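I finally sat down last night and did the sums for the robot arm, and I'm so pleased with how they came out that I'm putting them here before I change my mind.

The pot stands at 3470 pounds, which is what I have left after moving the workshop to Potembridge. A new arm was never going to fit into that, so I've been looking at second-hand ones, and Zudex will hire one out by the month with the option to buy at the end. Hire for the first three months comes to 600 a month. That felt steep until I added up what a bad purchase would cost me!

The bits I'd forgotten were the dull ones. A pedestal, for a start, and delivery on a pallet (90, kerbside only, so I'll need a strong friend). Spare gripper fingers from Givau are 17 a pair and I've put down four pairs, as I know what I'm like. Then there's the Chung power supply, still waiting on a quote.

What I've loved most is trying things out in simulation first. It costs me nothing but evenings, and it has already changed the shopping list — I'd planned on a smaller table, and now I want a longer one with the arm standing close up to it. Clutter on the table is the real test, so I've been piling it on.
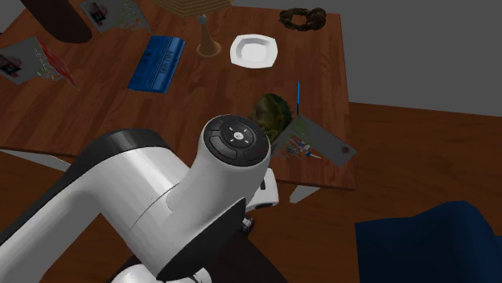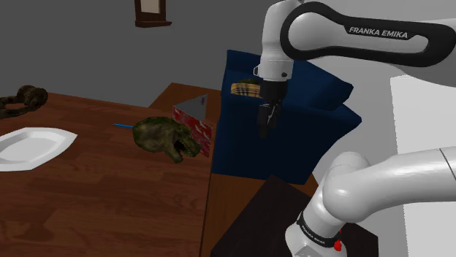

The arm at the simulated table, and then a view past the gripper fingers:

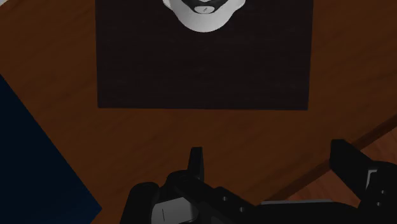
Page last changed: 2024-03-01

Next job is the floor. The workshop boards have a bit of bounce in them and I want to know how much before a pedestal goes on top. If the quote comes in kindly I'll sign for the hire and have the whole lot running by September, which makes me grin every time I type it.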